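The Neten collection documents small household items and the surfaces on which they are sorted, stored, and put away. It is maintained by Nafula Chege for the Mollel housekeeping study and is intended for researchers and teachers of home organization.

## Contents

- 246 picture pairs, grouped into 48 sorting tasks
- One plain-text note per task, giving the items and the container
- A list of terms (`terms.md`)

## Task group 4: items and baskets

Tasks in this group concern one or more loose items and an open basket on a tabletop. Containers are recorded by shape, color, and rim. Surfaces are recorded by color, with any seams or joints noted separately.
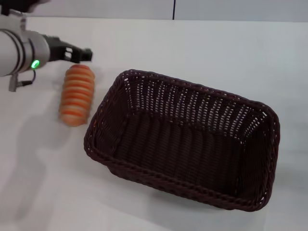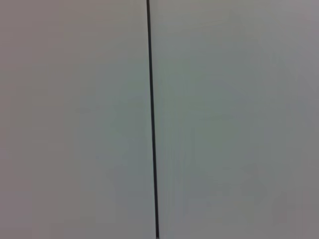 *Group 4. First picture: striped orange item and dark braided-rim basket on a white tabletop. Second picture: pale gray surface with a single dark seam.*

## Labeling rules

Items are named by appearance when their use is not known. The term "ribbed" applies to any item with regular raised rings. The term "basket" applies to woven or woven-style containers, whatever the material. A seam is labeled "vertical" if it runs from top to bottom of the picture, even at a slight tilt.

## Known limits

Up to eight notes still use the older Rostness color terms, in which maroon and dark brown share one label. These notes will be revised in the June release. Surface material is not recorded.

Corrections should be submitted with the task number and the name of the affected file.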